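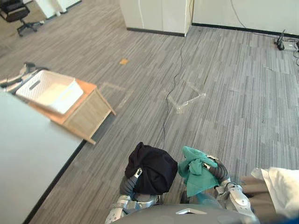

Two-arm laundry pickup: student project talk, 2021-07-07
Speaker notes, Pavithra Kulkarni
Project group: Kulkarni, Ferreira, Xia

Slide 1. Title
Name the group and the course. Say up front that the talk covers perception and grasping. The mobile base gets one slide near the end. Questions after slide 8, except for unclear terms.

Slide 2. Task definition
Start state: clothing on the bed, position and shape unknown. Goal state: all clothing in the basket, bed otherwise unchanged. Pillows and bedding are not clothing and must stay where they are. The operator starts the run and may stop it. No other input is allowed.
Mention that the course handout left the garment types open. We limited ourselves to shirts. Pants came up in review and were dropped for time.

Slide 3. Software
Camera driver, segmentation node, grasp selector, Liltine for arm planning, Cakine for logging. Everything runs on the lab workstation. Images are resized to 512 on the long side before segmentation. Full resolution is kept in the log only.
Roscoe wrote the segmentation node and can take questions on training. The training set has 2000 labeled images, all from this bedroom setup. State the limitation plainly: we have no results for any other room.

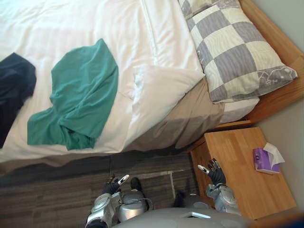
Slide 4. Segmentation
The segmentation node has three output classes: garment, bedding, other. Garment pixels are grouped into connected regions, and each region becomes one candidate for the grasp selector. With the teal garment and the navy garment lying crumpled on the white duvet, contrast is high and the regions separate well. The hard case is white on white. A white undershirt was labeled bedding in most of our trials with it, and we took it out of the demo set. Checkered fabric was the second problem. Early versions of the model marked single gray squares on a pillow as garments. Xia added a minimum region size and more pillow images, which removed most of these.
Point at the dark region before moving on. Shadows between folds can split one garment into two regions. The selector then plans two grasps on one item, and the second one closes on nothing.

Slide 5. Grasp selection
For each region, compute a height map from depth and find local ridges. A ridge is scored on height, width against finger opening, and distance from the nearest bedding pixel. The highest score wins. The approach direction is perpendicular to the ridge line.
Assignment to arms is by side: left half of the view to the left arm, right half to the right arm. If both candidates fall on one side, the second waits.
Ezekiel Kapoor asked at the midterm review why we do not choose the pair of grasps jointly. Answer: we tried it on recorded data. It gave a better pair in a few cases and took too long per cycle on our machine. It is listed as future work.

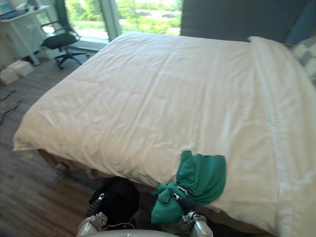
Retraction is the part that changed most since the review. The first version lifted straight up as soon as the fingers closed. With a cloth still spread on the duvet, that dragged bedding along whenever a finger had caught some of it. The current version closes, pulls back a short distance toward the robot, checks finger position, and then lifts. If the fingers have closed past the empty threshold, the arm opens and the candidate is marked as failed. A candidate that fails 2 times in one run is skipped.
The arms retract one at a time. They share the volume in front of the torso and Liltine does not plan for a moving obstacle. A held cloth is modeled as a sphere around the hand, which is too small for a long sleeve. Say this before someone asks.

Slide 6. Wrist camera
The head camera loses the fingers once an arm is low in front of the body. The wrist camera was added to check whether cloth is still between the fingers after the retraction.

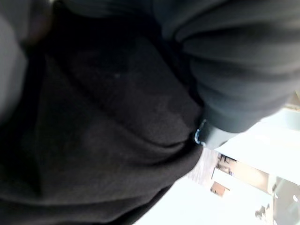
Wrist camera view. Black fabric at left and center, gray-blue gathered form at upper right, background overexposed.

Exposure is the open issue. The driver meters on the whole image, and dark cloth close to the lens drives exposure up until light surfaces lose their texture. Fixed exposure was tested and was too dark inside the folds. Ademir Coutinho suggested metering on a window near the fingertips. The driver supports it, but we have not run it yet.

Slide 7. Base motion and drop
Base motion uses stored poses: bed side, bed foot, basket. There is no search for the basket. If it has been moved, the run fails. The drop is a plain open command above the stored basket position, left hand first.

Slide 8. Remaining work
Fingertip metering on the wrist camera.
Larger model for held cloth.
White garments back in the set.
Basket detection from the head camera.
Leave this slide up for questions. Backup slides: network layout, Cakine log format, failure table by garment color. Training questions to Roscoe, depth calibration to Xia.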